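Replacing the strap on the Telley

The original strap lasted four years, then began fraying at one end. The replacement is 36 inches of orange knit tube from Henirley.
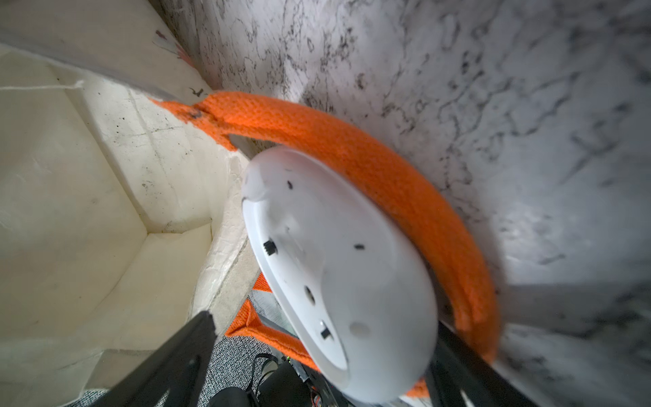 A commenter on the last post, Pastitz, recommends heat-sealing a knit strap before threading it, as a raw end keeps unraveling.

Agreed. I trim to clean loops first, then seal. The scuffs on the white plastic are cosmetic and I'm leaving them alone.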